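Is Your Backpack Really "Too Heavy"?

Every year, when school starts, somebody on the news says that backpacks are ruining kids' backs. You may have heard it from a parent, too. It sounds true. Backpacks are heavy, and backs do get sore. But sounding true and being true are different, so let's look closer.

Start with the number people repeat most: your pack should weigh no more than one tenth of what you weigh. Some people say 15 percent. Others say 20. Why don't they agree? Mostly, these numbers are careful guesses made by sensible adults. A guess can be useful. It still isn't a law of nature, and your back doesn't have an alarm that goes off at exactly one tenth.

Now for the scary part. Can a heavy bag bend your spine for good? Some kids have a spine that curves to the side, called scoliosis. Doctors don't think backpacks cause it. A heavy bag can make you lean forward while you wear it, and it can make your shoulders ache. When you take it off, you stand up again.

So what does make a back sore? This is hard to find out. Suppose you ask 1000 kids whether their back hurts and whether their bag is heavy. A kid with a sore back may say "Yes, it's heavy!" because any bag feels heavy when you hurt. Did the bag cause the ache, or did the ache make the bag feel worse? Asking can't tell you. You would have to weigh the bags – and then keep checking on the kids for months.

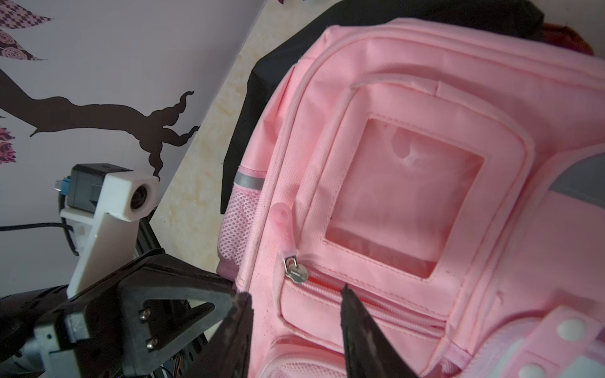 Then there are the ads. A label may say a bag is "good for growing backs." Good compared with what? Who tested it, and on how many kids? If the label doesn't say, treat it as decoration.

Some advice is cheap enough to follow even without perfect proof. Wear both straps. Pull them snug. Put the heaviest books close to your back. Take out the library book you finished in May.

Try this at home: step on a bathroom scale with your pack on, then with it off, and subtract. Write the answer down for a week, along with how your shoulders feel – and do the feeling part before you look at the scale.

If your back hurts a lot, or keeps hurting, tell an adult, whatever the scale says.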